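Ticket 518: Toaster Pondo bräunt ungleichmäßig, Auswurf bei Stufe 4 fraglich
Bereich: Hausgeräte / Rückläufer
Status: in Bearbeitung
Bearbeitet von: Meifang Su

Meldung
Der Kunde schreibt, der Toaster werde "mit jeder Woche schwächer". Auf Stufe 4 komme das Brot auf einer Seite hell heraus, auf der anderen dunkel. Gekauft im April über Lillik, Zubehör nach eigener Angabe keines. Gewünscht wird ein Austausch.

Erste Einschätzung (Su)
Dass ein Heizdraht "mit jeder Woche schwächer" wird, habe ich noch nie gesehen. Entweder er heizt oder er ist durch. Ich vermute eher eine wechselnde Brotsorte oder Krümel im unteren Blech. Bevor wir ein Gerät tauschen, möchte ich wissen, welches Brot verwendet wurde und wie oft die Schublade geleert wird. Rückfrage ist raus.

Antwort des Kunden
Toastbrot, immer dieselbe Marke. Die Schublade habe er "kürzlich" geleert. Er verweist auf ein Video von Zeng, laut dem der Fehler bei der ganzen Serie auftrete.

Anmerkung Su: Das Video habe ich mir angesehen. Gezeigt wird ein einziges Gerät, und man erfährt nicht einmal, auf welcher Stufe es läuft. Als Beleg für einen Serienfehler nehme ich das nicht. "Kürzlich" ist auch keine Angabe, mit der ich arbeiten kann.

Prüfung am Tisch
Zum Vergleich wurde ein weißes Gerät mit zwei Schlitzen aufgestellt. Vorgabe: gleiches Brot aus einer Packung, Stufe 4, zwischen den Durchgängen 8 Minuten Pause. Beurteilt wird nach der Farbkarte, beide Seiten getrennt. Die Pause steht so auch in der Anleitung von Hasdale, auf die sich der Kunde beruft. Eingehalten hat er sie vermutlich nicht, erwähnt wird sie jedenfalls nirgends.

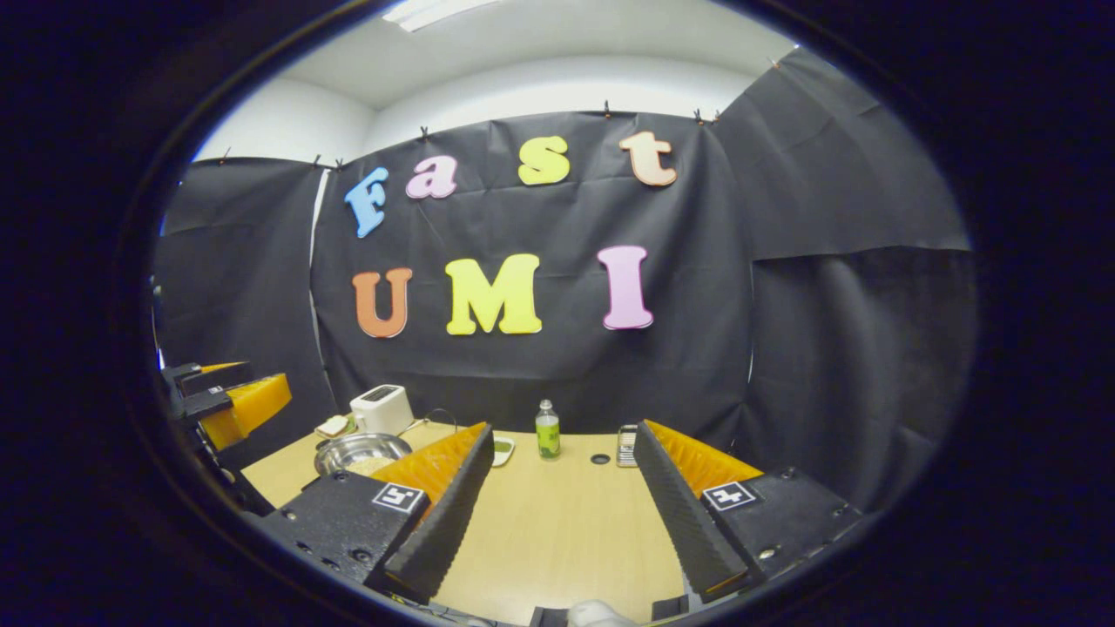

Zur Farbkarte gab es intern Einwände. Der Kollege aus der Annahme hält sie für überflüssig, man sehe doch, ob ein Toast braun ist. Sieht man eben nicht, sobald zwei Leute vor derselben Scheibe stehen und einer "gut" sagt und der andere "blass". Dazu kommt die Umgebung: Die Scheibe liegt bei uns auf einem kleinen weißen Teller links neben dem Toaster, die Tischplatte ist aus hellem Holz, und davor steht noch die Edelstahlschüssel, die ordentlich spiegelt. Auf so einem Untergrund wirkt eine Scheibe schnell dunkler, als sie ist. Ich bitte darum, die Schüssel vor dem nächsten Durchgang wegzustellen und die Karte direkt neben das Brot zu legen. Auch das Kabel, das hinter dem Toaster hervorkommt und in einer Schlaufe zur Tischmitte läuft, gehört nach hinten.

Ergebnis Vergleichsgerät
7 Durchgänge. Die Seiten weichen voneinander ab, aber innerhalb einer Stufe der Karte. Der erste Durchgang fällt heller aus als die folgenden, das ist bei einem kalten Gerät zu erwarten und kein Mangel. Auswurf jedes Mal in Ordnung.

Ergebnis Kundengerät
Noch offen. Das Paket ist da, die Schublade war beim Auspacken gut gefüllt. So viel zu "kürzlich". Gereinigt wird erst nach dem ersten Durchgang, damit wir den Zustand vorher und nachher vergleichen können.

Nächste Schritte
Kundengerät ungereinigt auf Stufe 4 laufen lassen, Werte eintragen.
Schublade leeren, Durchgänge wiederholen.
Liegt der Unterschied danach weiter über einer Kartenstufe, Austausch freigeben. Sonst Rücksendung mit Hinweis zur Reinigung.
Dem Kunden vorerst keine Zusage machen, auch nicht "aus Kulanz".

Nachtrag, 15:40 Uhr
Lillik fragt an, ob man den Fall nicht einfach schließen und tauschen könne. Kann man, dann wissen wir beim nächsten Gerät aber wieder nichts. Ticket bleibt offen, bis die Werte eingetragen sind. Su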